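Notes for the Friday talk, "What Your Aunt Thinks It's Worth"
Aurelia Gavrilă
Slot is 2 p.m., right after lunch. Speak up.

Slide 1. Title
Wait for the chairs to stop scraping. Thank Clifford Boychuk for the introduction, whatever he ends up saying in it.
Open with the phone call. Everybody in estate clearance gets it: "We have some very valuable glass." Pause. People who have done this job will laugh. People who have the glass will not.

Slide 2. The three values
Insurance value, auction value, family value. Go through them fast, they had this last year.
Family value is the one that starts fights. I have watched two grown brothers stop speaking over a gravy boat with a chip in it. Neither one makes gravy.

Slide 3. Amber glass

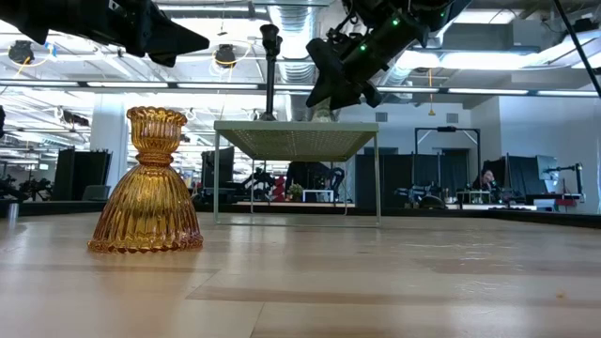 Amber candlestick holder, ribbed, scalloped rim.

Leave this up while I talk about color. Amber was everywhere for decades, and the families always remember it as rare because there was only one in their house.
Ask for guesses on price. Write them on the board. Do not react to the high ones — last time I made a face and a man in the second row took it personally.
Point to make: a piece like this sells when it's in a lot with friends. Alone, it goes home with the person who brought it.

Slide 4. The Sarninier house
Tell this one slowly. 156 boxes, every one labeled "kitchen." More than 6 of them held curtains. One held other, smaller, empty boxes.
The daughter wanted an appraisal of everything by the end of the week. We gave her one for the dining room and a cup of coffee.
Final sale total for the whole contents was $2,632, before our fee. Let the number sit. She had already picked out a car.
If someone asks, yes, we still get a holiday card from her. It is a short card.

Slide 5. Where to put things while you sort

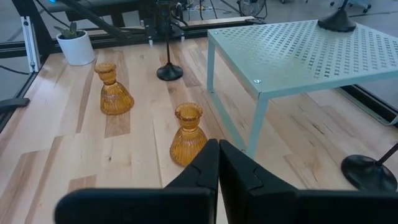 Pale wood tabletop, planks on the diagonal.

Boring slide, useful slide. You need one large flat surface and you need to defend it. The minute you turn around, a relative will set down a purse, a lamp and a sandwich.
Light-colored wood is good because dark bits show up against it. Earring backs, tiny screws, that sort of thing.
No tablecloth. I know it looks nicer.
Sort by who decides, then by type of object. If you do it the other way you will be asking four cousins about every spoon.

Slide 6. Online prices
Asking price and sold price are different animals. Show the Plumia listing page, then the Plumia sold page. Click slowly, the projector lags.
Someone will bring up the Tolitine app, where you take a picture and get a number. I tried it on my own teapot and it told me I could retire. Still here.
(Skip this slide if we're past 2:30.)

Slide 7. How to say no
Read the sample letter out loud. Clifford thinks it's too blunt. Clifford's version is two pages long and I have never met anybody who reached the second page.
Key phrase: "We enjoyed seeing it." Use it only if you did.

Slide 8. Questions
Somebody will have brought an object in a bag. Take it last, and keep my coat on.
Handouts are by the door. Remind them the phone number on the back is the old one and the new one is on the front.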